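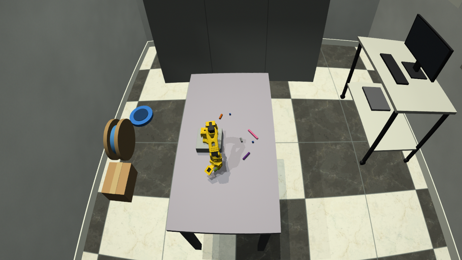 Subject: Re: [sim-practice] Counting a failed grasp

On Tuesday Bautista Lagos wrote:

> The Kincaid rules say 3 tries per object. Does a try start when the fingers close, or when the arm leaves its home pose? Dusden and Stuveo log it differently.

Bautista,

It starts when the fingers begin to close. Hovering over a stick is free.

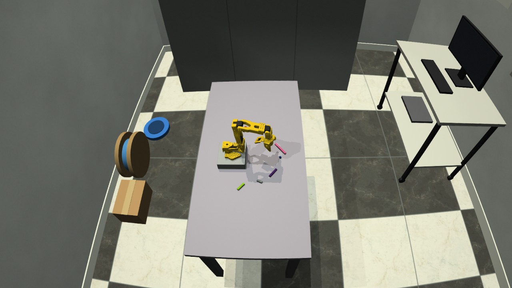
Pluluretti Practice Notes, no. 20, p. 40

The note covers resets too. If a piece gets nudged, leave it where it lies – no moving it back between tries. Log the seed with each run, and keep failed runs in the total.
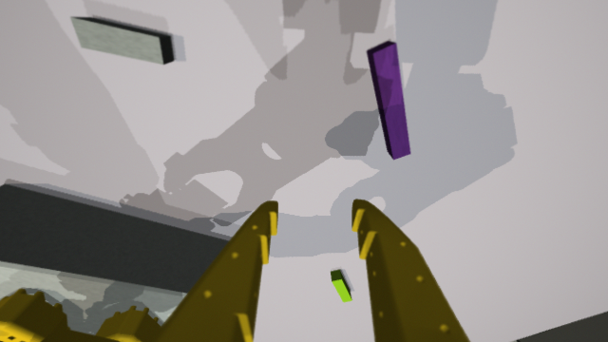
Wrist views go in the same folder as the room views, under the same run number. Stuveo will need to recount its 1,060 runs on that basis.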